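### 4.3 Failure onset in the bathroom episodes

We wanted to know when a cleaning episode goes wrong, as opposed to whether it does. Success rate alone hides this. Sison, the base policy, and Catel, our variant with the extra contact head, end up close on final success but fail at very different points.

Data: 227 teleoperated episodes from the Rundancombe apartments, all toilet and brush tasks. 29 held out, split by apartment and not by episode, so no test bathroom shows up in training. Two labelers (Estrella, Soylu) marked onset by hand, meaning the first frame after which the operator would have had to step in. Disagreements went to a third reader. Most were over slow drifts, where the hand wanders off target and there is no clean moment to point at.

Grasp approach is the weak spot for both policies. Not transport, not scrubbing. We had expected scrubbing. The base policy commits to a hand pose early and then does not revise it, even when the head view plainly shows the handle lying at another angle. Catel revises, but late, and sometimes it overshoots and comes back.

Brush handles are harder than they look. Thin, smooth, low to the floor, and the resting angle depends on whatever the brush was left in. In training the brush mostly stands upright in a holder. The Trollby set was colected to cover the other cases: brush leaning on a wall, brush lying flat, brush in a wastebasket as in Figure 7.

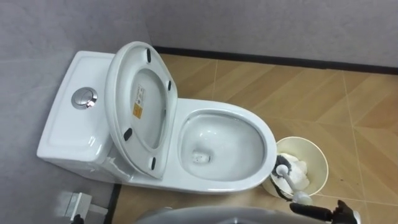
**Figure 7.** Head view, Trollby set. Toilet brush resting in a wastebasket with tissue, handle angled over the rim; gripper close to the lower tip of the handle.

Adding Trollby to training moved the onset later for Catel and did very little for the base policy. Our reading is that the contact head needs varied handle angles before it is any use, and the base policy has no place to put that information. We did not test this directly. An ablation with the head frozen would settle it, see Section 6.

One caveat on labels. Onset is judged from the head view only, so a slip hidden by the arm gets marked at the point where it becomes visible, which may be be well after it began. Wrist views would help but were not recorded for the earlier episodes.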